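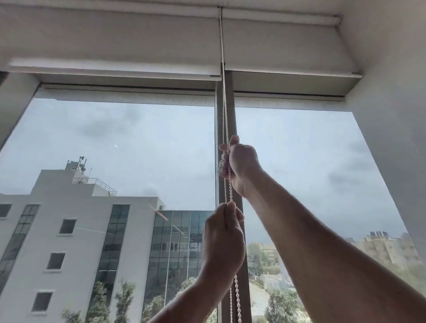 **Entertainment Data Desk, Wistport Library Services**

# Zavenitz Celebrity Headlines

A set of 1093 short news items on well-known families, collected from the Wistport edition of the Zarerus newsletter. Most items deal with divorces, house sales, baby names and TV contracts. Royal coverage was left out — it has its own set, Rashti, with a different layout.

## Files

- `items.csv`: one row per item
- `topics.csv`: the 19 topic codes and their labels
- `notes.md`: changes between versions

## Columns

| Column | Contents |
|---|---|
| `item_id` | Number, never reused |
| `headline` | As printed |
| `body` | First paragraph only |
| `topic` | One code from `topics.csv` |
| `rumor` | `yes`, `no` or `unclear` |

## Labeling

Each item was read by three people. Where they disagreed on `rumor`, the value is `unclear`. About 5 percent of rows ended up that way, mostly items that quote an unnamed "source close to the couple."

## Known problems

Some headlines were changed after printing, and we kept the first version. Codes 3 and 19 overlap (engagements and weddings), so merge them if you only need a broad count. Curly quotes in older rows may show up wrong in spreadsheet programs — open the file as UTF-8.

## Updates

New rows go in on Tuesday. Send corrections with the `item_id` and the column name.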